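How to Deal With Scuffs on a White Laminate Tabletop (and When to Leave Them Alone)

Posted Saturday, August 26, 2023, by Sioned Kneath
Filed under: Workroom, Surfaces

I have read a lot of advice on getting marks off white laminate, and most of it falls apart the minute you try it. Toothpaste. Mayonnaise. A walnut, for some reason. People swear by these things, and I suspect a good share of them had a table that only needed washing.

So I'm going to be stingy with promises. Some marks on a white worktop come off completely. Others fade a bit. A scratch that has gone into the surface is staying, and the best you can do is make it harder to see. Working out which kind you've got is most of the job, and it takes a few minutes.

What you need

Dish soap and warm water
Two microfiber cloths, one kept dry
A white pencil eraser, the plain kind
Isopropyl alcohol from the drugstore
A melamine sponge, if you must (see below)
A flashlight, or the one on your phone

You don't need a "laminate restoration kit." I bought one called Ovmont, which was a small bottle of shiny stuff and a cloth. It made the whole top look lovely until the next time I wiped it down.

Step 1. Clear it and wash it

Take everything off the section you're working on. If you have a pegboard or a perforated panel standing at the back or side of the table, take down whatever is hanging low enough to get in your way, but leave the panel where it is. Mix a small squirt of dish soap into warm water, wring the cloth out well, and wipe the whole area. Go over it again with plain water and then dry it.

Don't skip the drying. A damp white surface hides almost everything, and you will think you've fixed it. I've gone off to make coffee feeling pleased with myself more than once.

Run the cloth along the line where the panel meets the table too. Dust falls through the holes and sits down there, and every time you wipe toward it you drag some of that grit back across the top. I think a fair number of "mystery scratches" start this way, though I can't prove it.

Step 2. Look at it from low down

Overhead light is useless for this. Glossy white throws it straight back at you and the marks vanish into the glare. Switch the ceiling light off, put the flashlight flat on the table, and get your eyes down close to the level of the surface. Move the light slowly around. Hairline marks show when the beam crosses them and disappear when it runs along them, so try at least two directions. 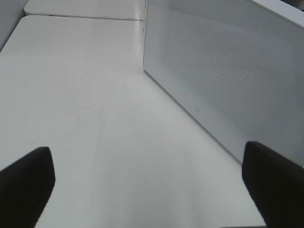
Now drag a fingernail lightly across the mark, at a right angle to it. If your nail glides over without noticing anything, you may have residue sitting on top, or a very shallow scuff. If it catches, even slightly, something has cut into the top layer. Put the sponge away and go to Step 5.

Check little dark specks the same way. Half the time a speck is a crumb of something stuck down, and it'll lift with a fingernail or the edge of an old plastic card. If it won't budge, lay a damp cloth on it for a few minutes and try again. Don't go at it with a knife. You'll trade a dot for a line.

Step 3. Try the eraser

Dull as it sounds, this is the one I'd bet on. Rub the mark with a clean white eraser using short, light strokes, then brush away the crumbs and look again with the flashlight. Gray streaks on white laminate are quite often left behind by something softer than the table: a pan base, a ruler, the feet of a lamp. An eraser will pull a lot of that off.

Use white, please. Pink ones can leave their own color, and then you have two problems.

Step 4. Alcohol, then maybe the sponge

If the eraser did something but didn't finish, put a little isopropyl alcohol on the cloth (on the cloth, never straight on the table) and rub gently. Try it first in a corner you don't care about. Keep it away from seams and edge banding, where it can get in under the glue. Open a window.

Now the melamine sponge. I know people love them. They work because they are very fine sandpaper, and on a glossy top that means you can end up with a dull patch where you used to have a thin line. A dull patch is worse! It shows from across the room. If you're set on using one, wet it, press hardly at all, do ten strokes and stop to look. My friend Lâm Tạ did a whole desk with them and still says it was fine, but I've seen that desk in the afternoon and I would not call it fine.

Step 5. The marks that won't come off

A real scratch in laminate can't be polished out the way you might with solid wood. The pattern layer is thin and there is nothing useful underneath to reach. Your choices are limited:

Leave it. On white, fine scratches mostly look gray because dirt has settled in them. A soapy wash with a soft toothbrush, brushed along the scratch, may lighten it a good deal, and that may be enough.

Fill it. White laminate filler is worth trying on a short, deep gouge. For a tangle of hairlines I wouldn't bother. The filler won't stay in anything that shallow, and matching one white to another is harder than the package lets on. I tried the Landry paste in "bright white" and got a faintly yellow stripe.

Cover it. A desk mat, a cutting mat, a sheet of thick paper you swap out when it gets ugly. There's no skill in it and it works every time.

Keeping it from coming back

Most of the damage I see is from sliding things. Lift them. Put felt pads on anything that lives on the table, and check the pads every February or whenever you remember, as they pick up grit and turn into little scrapers. Wipe away crumbs and dust before you wipe with any pressure.

I'd skip wax and spray polish. They fill the fine lines for a day or two, then get cloudy and grab dust, and you have to wash it all off before you can tell what's under there.

How long will it take?

For a table up to 50 inches long, I'd allow an hour, and most of that is clearing it off and putting everything back. If you're still rubbing the same spot after 15 minutes, stop. It's a scratch.

Comments are open if you've had a different result. Please say what the surface was, and whether you looked at it again after it dried.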